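Ayten had wrapped the fingers herself on Friday, and by the third meeting of the Felum robot club the paper was already torn.

"It needs new tape," Joonas said.

"It needs to pass the test. Then it gets new tape."

The regional in Stostton was 18 days off. Meirion wanted 70 clean grips before he would sign the entry form, and he kept the tally on the back of his hand.
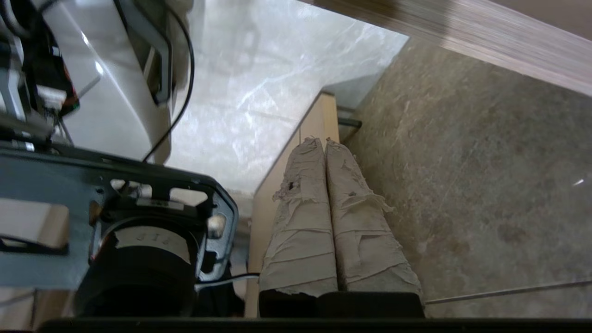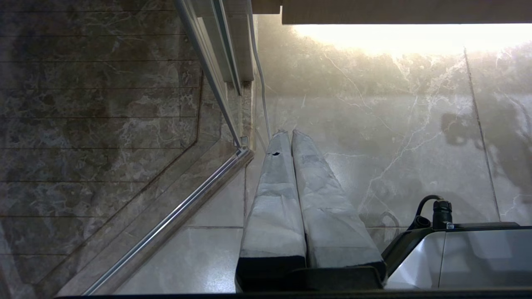
Jhair sat on the stairs with the laptop and read the numbers out. Ayten wrote them down. Her mother had won this thing once, back in Estholm, with a machine made from a sewing table, and had never mentioned it until last October.

"Five more," Jhair said.

Joonas went to look for the tape anyway. Ayten turned to a clean page and told Jhair to start the next one.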